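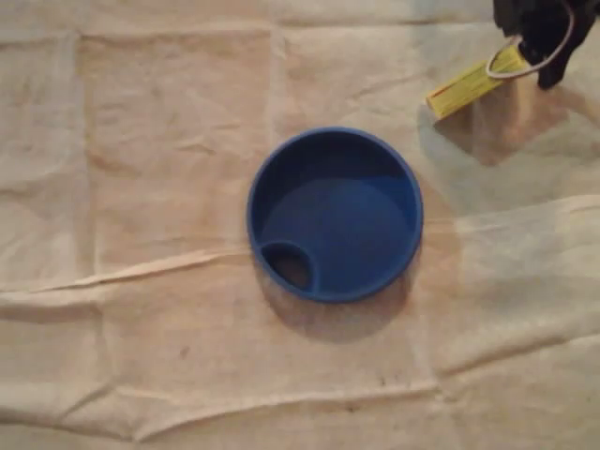 A blue plastic lid on beige cloth.

The collected edition of a monthly comic should not be treated as the finished form of the work. Publishers now plan for it, and the pacing of the single issues has suffered.
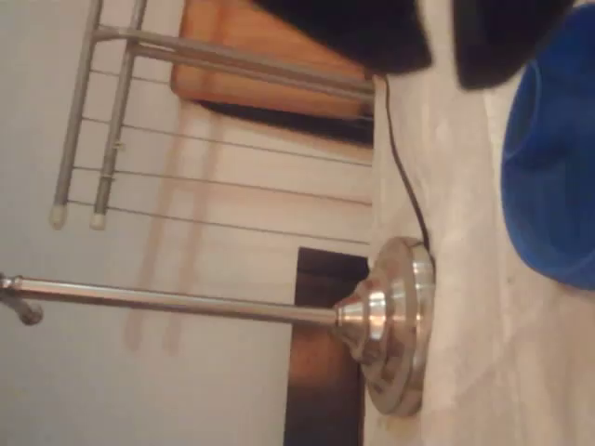

Words by Melati Yeoh
January 18, 2024

Take Hutapea, the harbour detective series drawn by Sutrisno Jugah. Issues 2 and 3 came out last year with almost no change of situation between them. The detective enters the customs house at the end of one and is still on its stairs at the end of the next. Read together in the book, those pages take a few minutes and the slowness works. Read a month apart, they are two halves of a chapter sold at full price.

The usual defence is that most readers wait for the book. That may be so, but the issue is still printed, numbered and sold as a unit, and it should be judged as one. A unit needs an opening that places the reader, a change in what is known, and a stopping point chosen for the story. Many current issues have only the last, and it is often a splash page of a face.

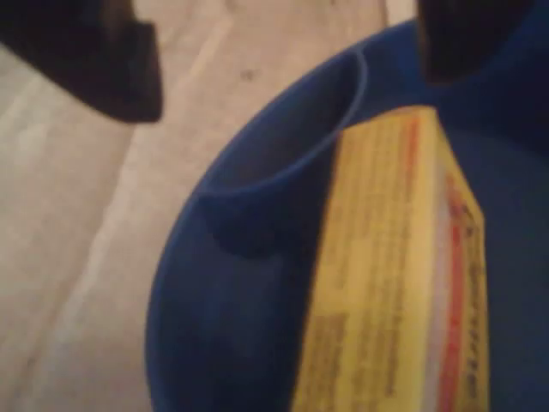

Jugah's own earlier work shows the skill has not been lost. Weltora ran in short chapters, each with its own small problem, and the long plot moved forward in the gaps. The layouts were dense, commonly nine panels, and the lettering carried dates and places so that a reader could begin anywhere. It was collected in December and loses nothing in that form. The reverse does not hold: a book cut into equal lengths rarely gives good issues.

Orby is a harder case. It is a quiet children's strip about a lighthouse keeper, and its issues have very little plot. They hold up because each one is built on a single task, such as mending a stair, and the task is completed.
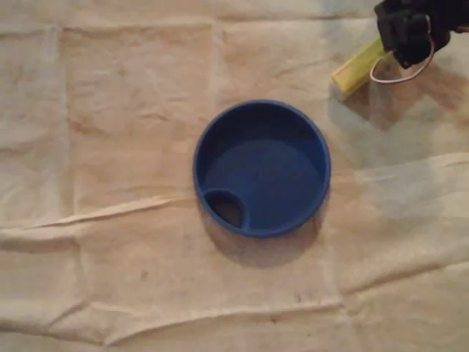

Length is sometimes blamed. I doubt it. Zulletti has the same page count as Hutapea and fits in a theft, a chase and a family quarrel, mainly by leaving out establishing shots it has already used.

Editors could ask for a one-line summary of each script before it is drawn. If the line for one issue would also serve for the next, the script should go back.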